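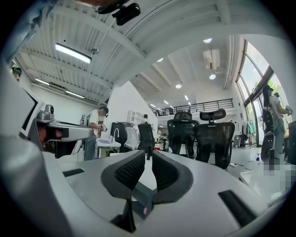
Rapports de projet — Sciences sociales, troisième année

Que deviennent les objets perdus dans les bus de Nalwood ?

Jui-lin Wei et Chun-yin Tsai

1. Le choix du sujet

Le sujet est venu d'un parapluie. Chun-yin l'a oublié dans le bus au début de l'année, il a téléphoné au service des objets trouvés, et on lui a demandé de décrire « la poignée, la couleur et l'état ». Il a su dire la couleur. Pour la poignée, il ne se souvenait plus si elle était droite ou courbée, alors qu'il la tenait dans la main depuis deux hivers. Le parapluie ne lui a pas été rendu ce jour-là, et nous avons commencé à parler de ce que les gens savent de leurs propres affaires.

Notre enseignante nous a conseillé de réduire la question. Au départ nous voulions comparer plusieurs villes et aussi les gares, mais cela dépassait beaucoup le temps d'un semestre. Nous avons donc gardé une seule ville, Nalwood, et une seule entreprise, Plalley, qui exploite les bus urbains. La question de ce rapport est la suivante : quels objets arrivent au guichet, lesquels repartent avec leur propriétaire, et que fait-on de ceux qui restent ?

2. Le terrain

Le guichet des objets trouvés se trouve derrière le dépôt des bus, à 300 mètres du terminus de la ligne 12. Il faut passer devant la station de lavage, puis prendre une porte grise sur laquelle il n'y a qu'une petite étiquette. Deux usagers que nous avons interrogés sont repartis une première fois sans avoir trouvé cette porte. Le guichet ouvre l'après-midi, de 14 heures à 17 heures, ce qui convient aux étudiants et assez mal aux personnes qui travaillent.

Derrière le comptoir il y a une pièce avec des étagères. Les objets y sont rangés par mois d'arrivée et non par type. Nous avons d'abord pensé que c'était peu pratique. L'employée du guichet nous a expliqué que les gens connaissent souvent la période où ils ont perdu l'objet, et qu'avec le mois elle cherche sur une seule étagère. Seuls les clés, les téléphones et les papiers d'identité ont une armoire à part, qui ferme à clé.

Chaque objet reçoit une étiquette en carton et une fiche dans un logiciel nommé Gikitz. La fiche contient la date, la ligne, le nom du chauffeur et un champ libre pour la description. C'est ce champ libre qui nous a intéressés le plus.

3. La méthode

Nous avons travaillé sur trois sources.

La première est le registre. Plalley nous a donné un extrait de Gikitz dans lequel les noms des usagers et des chauffeurs étaient effacés. Il contient 641 fiches. Nous les avons lues toutes, chacun de son côté, et nous avons classé les objets dans des catégories. Quand nos deux classements étaient différents, nous avons discuté jusqu'à trouver un accord. La discussion la plus longue concernait un coussin de voyage (vêtement, bagage ou confort ?). Nous avons fini par ouvrir une catégorie « divers », que nous avions pourtant décidé d'éviter.

La deuxième source est l'observation. Nous sommes restés au guichet pendant plusieurs après-midi, assis sur le côté, avec un cahier. Nous n'avons pas enregistré les conversations. Les personnes étaient prévenues de notre présence par une affiche et par l'employée, et nous sortions quand quelqu'un le préférait. Cela est arrivé une fois, pour un sac dont le contenu était médical.

La troisième source est une série d'entretiens courts avec des usagers, faits au café Jin, en face du terminus. Le patron nous a laissé la table du fond. Nous proposions l'entretien en français ou en chinois, et les entretiens en chinois ont été traduits par Jui-lin. Nous savons que la traduction change un peu le ton, surtout pour les expressions de gêne, qui sont nombreuses quand on parle d'une chose perdue.

4. Ce que contient le registre

Les vêtements et accessoires forment le groupe le plus grand. Ce sont des gants, des bonnets, des écharpes, et surtout des gants seuls. Le gant seul pose une question au service : il prend peu de place, mais presque personne ne vient le chercher, parce que le propriétaire attend de retrouver l'autre ou a déjà acheté une nouvelle paire. Après les vêtements viennent les parapluies, puis les gourdes et les boîtes à repas. Ces dernières sont vidées et lavées par l'employée, bien que cela ne soit pas écrit dans ses tâches.

Les téléphones sont moins nombreux que nous l'attendions. L'explication donnée au guichet est que l'on s'aperçoit très vite de leur absence, et que le téléphone est souvent rendu par le chauffeur au terminus, avant toute fiche. Il y a donc une partie des pertes que le registre ne voit pas. Nous reviendrons sur ce point dans les limites.

Le champ libre est rempli de manière très inégale. Certaines fiches disent seulement « gant noir ». D'autres donnent des détails que nous avons trouvés presque littéraires, par exemple : « écharpe verte, réparée au bout avec une laine d'un autre vert, plus clair ». Nous avons demandé pourquoi. La réponse a été que la réparation est le meilleur moyen de reconnaître le vrai propriétaire. Une personne qui ment peut deviner une couleur, mais elle ne peut pas deviner une couture.

5. La scène du guichet

Les échanges au guichet suivent presque toujours le même ordre. L'usager dit ce qu'il a perdu. L'employée demande quand et sur quelle ligne. Elle demande ensuite une description, et elle ne montre rien avant de l'avoir obtenue. C'est à ce moment que beaucoup de personnes hésitent.

Nous avons noté trois manières de répondre. Certains décrivent la marque et le prix, comme dans un magasin. D'autres racontent l'histoire de l'objet : qui l'a offert, dans quelle ville, pour quelle occasion. Ces récits sont souvent longs et ne permettent pas d'identifier grand-chose, mais l'employée les écoute jusqu'au bout, et elle nous a dit qu'on y trouve parfois un détail utile vers la fin. Enfin, il y a les gens qui décrivent les défauts. La fermeture qui bloque, la tache à l'intérieur, le bouton remplacé. Ceux-là récupèrent leur objet le plus rapidement.

Un monsieur cherchait un chapeau. Il ne pouvait pas dire s'il était gris ou brun, mais il a dit que dedans il y avait un morceau de journal plié pour le rendre plus étroit. L'employée est revenue tout de suite avec le chapeau. Il était brun. Le monsieur a paru déçu de la couleur, et il l'a mis sur sa tête avant de signer.

6. Les objets qui restent

Le règlement de Plalley prévoit une garde de trois mois. Après ce délai, les vêtements en bon état partent vers une association du quartier, les lunettes sont remises à un opticien qui les collecte, et les objets sans valeur sont jetés. Les papiers d'identité suivent un autre chemin et vont à la mairie beaucoup plus tôt.

Nous avons assisté au tri de mai. C'est un travail plus lent que nous l'imaginions. Pour chaque objet il faut retrouver l'étiquette, fermer la fiche et choisir un carton. L'employée garde un peu plus longtemps que prévu les doudous et les jouets d'enfants, sur une étagère haute. Ce n'est pas dans le règlement et elle nous a autorisés à l'écrire, en ajoutant que son responsable le sait très bien.

Dans les entretiens au café, la plupart des personnes ignoraient le délai de garde. Plusieurs pensaient que les objets étaient vendus. Une étudiante nous a dit qu'elle n'était jamais allée demander son bonnet parce qu'elle avait honte de déranger pour si peu. Elle savait pourtant décrire ce bonnet dans tous ses points, la maille, l'odeur de la laine, le fil qui sortait — il lui manquait surtout l'idée qu'on pouvait l'attendre quelque part.

7. Les limites

Notre extrait du registre ne couvre pas une année complète. L'été n'y est pas, et les lunettes de soleil sont certainement moins représentées pour cette raison. Nous n'avons pas non plus parlé avec les chauffeurs, dont les horaires ne correspondaient pas aux nôtres. C'est un vrai manque, car ils rendent directement une partie des objets.

Il faut ajouter que nous avons interrogé seulement des personnes qui fréquentent le café Jin. Elles habitent près du terminus ou étudient à côté. Une personne qui perd son sac à l'autre extrémité de la ligne 12 a peut-être une opinion très différente du guichet et de la distance.

Enfin, notre présence a pu modifier un peu les conversations. L'employée pense que non. Nous pensons que les récits étaient un peu plus longs quand nous étions là.

8. Propositions remises à Plalley

Nous avons envoyé une note d'une page au service des usagers. Elle propose d'afficher le délai de garde dans les bus, de mettre un panneau visible depuis le terminus et d'ouvrir le guichet un soir par semaine. Pour Gikitz, nous demandons un champ séparé nommé « réparations et défauts », avant le champ de la couleur. La personne qui nous a répondu trouve le panneau possible. Pour l'ouverture du soir, elle doit consulter le personnel, et pour le logiciel elle attend la prochaine mise à jour.

Remerciements

Nous remercions l'employée du guichet, qui a préféré ne pas être nommée, le patron du café Jin pour la table et pour le thé, et les usagers qui ont accepté de parler de leurs gants. Chun-yin a retrouvé son parapluie pendant le tri. La poignée est courbée.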